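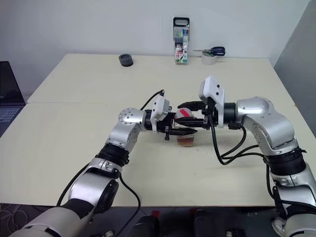 큰 작업대 상판 이음선, 메워야 할까요

lizeth_f
크림색 큰 테이블을 벽에 붙여서 쓰고 있습니다. Plallwood 상판 두 장을 이어 놓은 것이라 가로로 가는 이음선이 하나 있습니다. 한쪽은 선이 또렷하고 가운데로 올수록 거의 안 보입니다. 평소에는 신경이 안 쓰이는데 작은 투명 용기에 비즈를 나눠 담을 때가 문제입니다. 흘린 비즈가 선 쪽으로 굴러가서 걸리고, 가루 같은 것은 아예 끼어 버립니다. 지금은 이쑤시개로 긁어내고 있습니다.
메움제로 채울지, 그냥 매트를 깔지 고민입니다. 상판 길이는 2,630mm이고 다리는 Trikonen 것입니다. 해 보신 분 있으면 알려 주세요.

mirsad_vasic
메우지 마세요. 저도 두 장짜리 상판을 쓰는데 재작년에 메웠다가 겨울에 갈라졌습니다. 난방 켜면 판이 줄고 여름에는 다시 붙습니다. 딱딱한 메움제는 못 버팁니다. 갈라진 자리에 때가 끼니까 메우기 전보다 더 지저분해 보였습니다.

Arben M.
판이 움직이는 게 아니라 밑에서 제대로 안 잡아 줘서 그렇습니다. 아래쪽에 연결 철물부터 확인하세요. 한쪽만 선이 또렷하다면 그쪽이 벌어졌거나 높이가 다를 가능성이 있습니다. 손톱으로 선을 가로질러 긁어 보면 압니다. 턱이 느껴지면 메워 봐야 소용없고 높이부터 맞춰야 합니다.

lizeth_f
긁어 보니 왼쪽 끝에서 아주 살짝 걸립니다. 가운데는 안 걸립니다. 밑을 보니 연결 철물이 가운데와 오른쪽에만 있고 왼쪽에는 없네요. 원래 없는 건지 조립할 때 빠뜨린 건지 모르겠습니다. 중고로 받은 거라 설명서가 없습니다.

Arben M.
빠뜨린 것 같습니다. 철물점에서 일자 평철 하나 사서 양쪽 판에 걸쳐 박으세요. 나사 길이는 상판 두께보다 꼭 짧아야 합니다. 뚫고 나오면 상판 버립니다. 박기 전에 클램프로 위아래를 눌러서 높이를 맞추고, 윗면에는 헝겊을 대세요.

mirsad_vasic
평철은 찬성합니다. 그래도 메우는 건 반대입니다.

흐르보예J
저는 매트 쪽입니다. 작은 부품 다루는 사람은 상판이 멀쩡해도 매트를 까는 게 낫습니다. 매끈한 상판에서는 비즈가 한번 떨어지면 끝까지 굴러갑니다. 폭 60cm짜리 얇은 펠트를 앞쪽에만 깔고, 뒤쪽은 용기 놓는 자리로 비워 둡니다. 이음선이 어디로 지나가든 상관없어집니다.
색은 밝은 회색이 좋았습니다. 크림색 상판에 크림색 매트를 깔았더니 흰 비즈를 하나도 못 찾겠더군요.

fungping
펠트는 털이 나와서 저는 못 씁니다. 접착제 쓰는 작업이면 더 그렇습니다. 실리콘 매트로 바꿨습니다. 먼지가 잘 붙는 편인데 물로 닦으면 됩니다. 대신 투명 용기는 실리콘 위에서 잘 안 미끄러지니까 밀어서 옮기는 버릇이 있으면 엎습니다. 들어서 옮겨야 합니다.

흐르보예J
접착제 쓰면 실리콘이 맞습니다. 저는 끼우는 작업만 해서요.

lizeth_f
접착제는 안 씁니다. 그런데 용기를 밀어서 옮기는 편이긴 하네요. 혹시 용기는 다들 어떤 걸 쓰시나요? 저는 작은 투명 용기에 한 종류씩 담고 뚜껑은 빼 둡니다. 가벼워서 팔꿈치에 스치면 넘어갑니다.

fungping
Nikolaidis에서 나온 납작한 원형 용기 씁니다. 높이가 낮아서 잘 안 넘어갑니다. 뚜껑은 작업 중에 용기 밑에 받쳐 두면 잃어버릴 일이 없습니다. 라벨은 옆면에 붙이세요. 뚜껑에 붙이면 섞입니다. 저는 83번까지 번호를 매겨 두고 목록은 공책에 따로 적습니다.

mirsad_vasic
납작한 건 손가락 넣기는 좋은데 쌓으면 무너집니다. 저는 네모난 것만 삽니다. 모서리에 비즈가 낀다는 사람도 있지만 기울이면 나옵니다.

fungping
네모난 건 4mm 이하 비즈에서 안 나옵니다. 정전기 때문에 구석에 붙습니다. 원형도 붙긴 하는데 훨씬 덜해요.

mirsad_vasic
저는 6mm 이상만 써서 그건 몰랐습니다.

Arben M.
용기 얘기로 넘어갔는데, 벽 쪽도 한번 보세요. 상판을 벽에 바짝 붙이면 뒤로 굴러간 게 벽 틈으로 떨어집니다. 틈을 완전히 없애든지 손이 들어갈 만큼 띄우든지 둘 중 하나로 하는 게 좋습니다. 어중간한 틈이 제일 나쁩니다. 저는 뒤쪽 모서리에 문풍지를 붙였습니다. 한 롤이 약 400엔이었던 것 같은데 여행 갔을 때 산 거라 국내 가격은 모르겠습니다.

흐르보예J
문풍지는 벽지에 자국 남습니다. 밝은 벽이면 더 티가 나요. 붙일 거면 벽 말고 상판 옆면에 붙이세요.

Arben M.
상판에 붙였습니다. 자국은 아직 없습니다.

lizeth_f
답변 감사합니다. 평철 박았습니다. 높이는 거의 맞았고 손톱에 이제 안 걸립니다. 선은 여전히 보이지만 메우지는 않기로 했습니다. 매트는 펠트로 주문했고 10월 초에 온다고 합니다. 용기는 지금 있는 걸 그냥 쓰고, 안 쓰는 건 뚜껑 닫아서 서랍에 넣어 두려고 합니다.
한 가지만 더 여쭤볼게요. 이음선에 이미 낀 가루는 어떻게 빼시나요? 이쑤시개로는 끝까지 안 나옵니다.

mirsad_vasic
마른 칫솔로 선을 따라 한 방향으로만 쓸고 청소기 좁은 노즐로 빨아들이세요. 물은 쓰지 마세요. 잘린 면으로 물이 들어가면 붑니다.

fungping
메모지 접착면을 접어서 넣었다 빼는 것도 됩니다. 청소기 돌리기 전에 바닥에 떨어진 비즈부터 주우시고요. 저는 한 줌 빨아들이고 먼지통 뒤진 적 있습니다.

Filter 공예·작업실 게시판 | 문의는 운영자 쪽지 | 마지막 글 2023년 9월 22일 | 무단 전재 금지 | 맨 위로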